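Molus Street swap shelf gets a second room, and I get my Saturdays' worth of jigsaws

I've been going to the swap shelf on Molus Street for two years now, mostly for paperbacks and mostly to get out of the house, so I was pretty pleased to hear it's moving up in the world. As of May the shelf has the use of the old shoe repair shop next door, the one with the green awning that never quite rolled all the way back. Same idea as before – you bring something you're done with, you take something you like, and no money changes hands.

Veronika Kiss, who started the whole thing with a bookcase from her own hallway, told me they passed 2,234 swaps over the winter. That's a lot of casserole dishes! She had hoped for 1,000 and would have been happy with less. "I thought we'd get romance novels and one waffle iron," she said. "We did get the waffle iron. It's gone out three times and come back three times."

The new room is for household things, toys and games, while books stay where they are. If you remember squeezing past the cookbooks to reach the puzzles (I once knocked over the whole travel section with my backpack), you'll know why I'm happy. There's a long counter left over from the repair shop, a bench by the window, and enough floor for two strollers to pass each other.

Rent was the sticking point. Zsolt Kozma, who owns the building, agreed to $900 for the first six months, and the neighbors raised nearly all of it at the chili supper in the church basement. Hastell, the hardware store on the corner, paid the rest and threw in the paint. It's a sort of oatmeal color. I'd have gone for something louder, but I wasn't holding the brush.

Small stuff is what they want most right now: lunch containers with their lids, board games with all the pieces, kids' puzzles, kitchen tools. Please wash things first. Big furniture is still a no, and so are mattresses, car seats and anything that plugs in and smells funny.
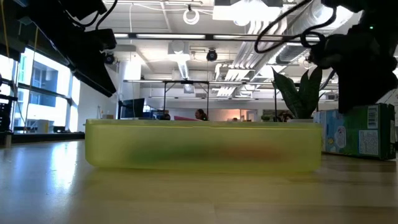 Hours and drop-offs

The new room is open from 10 a.m. to 4 p.m., same days as the books. Drop-offs are at the back door until 3, and Aranka Veres will be there to take them in. If you come by after that, take your bag home and try again, because anything left in the alley gets rained on and ends up in the dumpster.

Parking is still awful. I leave my car behind the Lundgren bakery and buy a roll so I don't feel bad about it.

Fotini Vlachopoulos is looking for people to help sort on opening morning. You can put your name on the sheet by the register at Hastell, or just show up at 9 with gloves. I'll be the one in the puzzle corner, counting edge pieces.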